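Maysoun Daher has been binding books in the same upstairs room in Wuston for 19 years, and when I climbed the steps to see her she had the kettle on before I had my coat off. "You'll want to sit by the window," she said, moving a pile of hymnals off the good chair. "The light's better and you can hear the bakery."

She came to the trade sideways. Her first job was keeping the accounts for a printer in Skulusberg, and on slow afternoons she would wander down to the bindery and make a nuisance of herself, until the foreman handed her a needle and some linen thread and told her she might as well be useful. "I sewed that same little book five times," she says. "He cut it apart every time, very politely, and gave it back to me."

These days most of what comes through the door is family property — cookbooks with the backs gone, Bibles, a school atlas that three brothers had fought over. She charges less than she should, which her nephew Zaid Qudah, who helps out on weekends, has mentioned to her more than once.

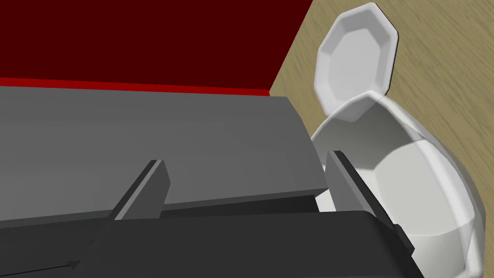
How long does it take to rebind an ordinary family cookbook?

"Two weeks, if I'm left alone with it. The sewing is a day or so, and after that it's mostly glue and waiting, and I won't hurry the glue."

The biggest job she ever took on was for the town library in Ongart, which sent her 600 volumes after a pipe burst one March. She dried them on clotheslines strung from wall to wall, and she still laughs about ducking under the encyclopedias to get to the sink. It took her the better part of two years, and she could save all but a handful.

I asked Zaid whether he meant to take over someday. He looked at his aunt before he answered. "I can sew," he said. "My corners are still terrible."

"They're getting better," said Maysoun, and went to see about more tea. The hymnals, she told me over her shoulder, were due back at the church in Fastuvel by the end of the week, and she hadn't even picked out the cloth.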